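**Vurnmont group reports gains from two-handed demonstrations recorded in homes**

May 31, 2021

Researchers at the Vurnmont lab have posted results from a study of how training data should be collected for two-armed sorting robots. The team compared demonstrations recorded with hand-held grippers in ordinary rooms against the same number recorded by teleoperation at a fixed bench.

The home set contains 600 demonstrations, each covering the transfer of soft objects and small packaged goods into or out of an open container. Operators carried one gripper in each hand. Gripper pose and finger opening were logged along with video from the tool itself, and no robot was present during recording.

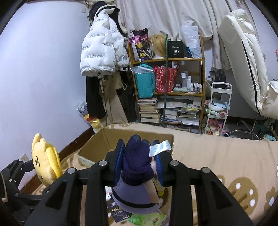
*Two hand-held grippers, each holding a plush toy, at a cardboard box set on a bed.*

A policy trained on the home set was then run on a two-armed robot in rooms that did not appear in the training data. It completed 189 of 247 trials. The bench-trained policy was given the same trials and completed 70. Most of the bench policy's failures came at the approach stage, where it closed the fingers before reaching the object. The home policy failed more often at release, mainly with light items that stayed in contact with one finger.

"The bench data is cleaner, but the background never changes," said Nadiia Chornovol, who led the data work. "We saw the policy keying on the table edge."

The authors list two limits. Grip force was not recorded, and all objects could be lifted with one hand. A follow-up using the Pesonen force-sensing finger is planned for September, with collection split between Vurnmont and a second site at Wisurton.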